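Keeping cables in order on the workbench

October 2024 – by the Lirwood Workshop Notes editor

My workbench was for many years a place where cables went to disappear. I repair small things in the evening, and every repair leaves one more cable behind. In August I decided to do something with it, and I want to share what helped me.

First, take everything out of the drawer and put it on a flat surface. I had 48 cables, and for many of them I did not know any more what they belong to. Make one pile for those you used this year and another for the rest. From the second pile I kept only 4.

Then comes the marking. You can buy printed labels, but paper gets dirty and the glue becomes soft. I prefer a narrow band of colored tape or heat shrink tube, placed near the end of the cable. Red is for one device, green for another. Write the meaning on a card and hang it on the wall, otherwise after one winter you will have forgotten it. Do not use more than five or six colors, they start to look the same under a lamp.

A surface with holes is a big help for this kind of work. Mine is a dark gray plate with holes in even rows, and I lay on it everything that I want to sort: the long white cable with its green and red bands, the connectors, the loose metal brackets.

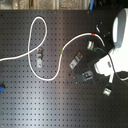 Through the holes you can pull a small cable tie or a piece of string, and so the cable stays where you want it. Leave the tie a bit loose. A cable which is pressed too hard will get a weak place there.

For coiling, make wide loops, the width of two hands for a long cable. Never wind it around your elbow, this gives a twist inside and next time it jumps back in knots. If a cable already wants to turn by itself, follow this movement and do not fight with it. Close the coil with a hook and loop strip.

Connectors with small screws at the sides need more attention. Put a cap on them or a little plastic bag, and store them with the pins away from other metal parts. Brackets and screws I keep in flat boxes from Castitum, 3 boxes for the whole bench – they are not beautiful, but the lids close well.

At the end of the evening I wipe the plate with a dry brush. Dust likes to sit in the holes, and a vacuum cleaner with the narrow nozzle takes the rest once a month.

Recent tips
Sharpening a kitchen knife on the Ernora stone
How to store paint cans over the winter
Cleaning a Neves hand drill
Small drawers, better dividers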